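Vernik opens tabletop workshop program to regional libraries

VENBRIDGE – Vernik will lend tabletop games and making kits to public libraries across the Venbridge region from October, under a two-year agreement with the Flastberg library network.

The program, called Niazi Tables, gives each participating branch a set of materials for running its own sessions on measuring, mapping and chance. It is aimed at children aged eight and over and at adults who want a low-cost activity that can be finished in an evening.

A total of 30 branches have signed on for the first round. Each will receive one storage tub, a printed leader's guide and enough paper and pencils for a full season. Branches keep the paper goods and return the rest for checking before it moves to the next location. 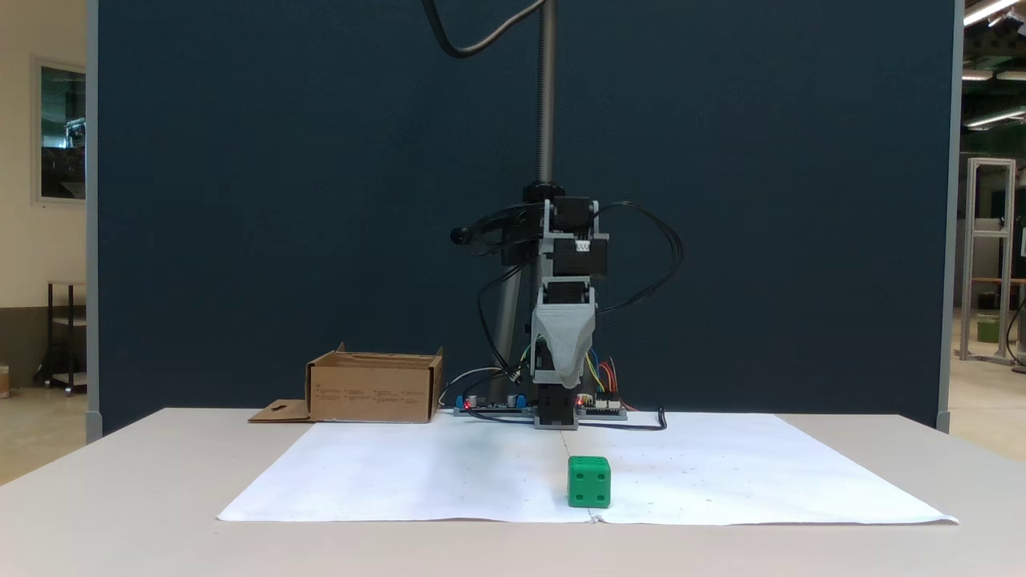

Niazi Tables sessions are built on plain materials that a branch can replace from its own stationery cupboard. The main activity asks a group to plot the results of repeated throws by hand and then look for patterns in what they have drawn. A large sheet of white paper laid flat on the table, marked lightly in pencil and with a single die-like cube on top, is close to all the colour a session needs, and the green of the cube is easy to find against the white. Leaders are asked to leave the pencil marks faint so the sheet can be used on both sides.

Trial sessions were held at Flastberg branches over the past year and drew 485 people. Changes made after the trial include larger sheets, a shorter guide and a separate page of instructions for groups with mixed ages. The original guide ran too long for an after-school timeslot and has been cut by half.

Vernik has printed 2,000 copies of the revised guide. Copies not needed by the branches will go to schools and community centres on request. The company will also pay a grant of $2,000 to the library network to cover freight between branches.

Sessions are free. Most will start at 4 p.m., with evening sessions at larger branches. Times are set by each branch and bookings are made at the front desk or by phone.

Libraries outside the first round may apply for a kit once the October deliveries are complete. Application forms will be available from the Flastberg network office.

About Vernik

Vernik designs and supplies learning materials for libraries, schools and community programs. Its head office and packing centre are in Venbridge.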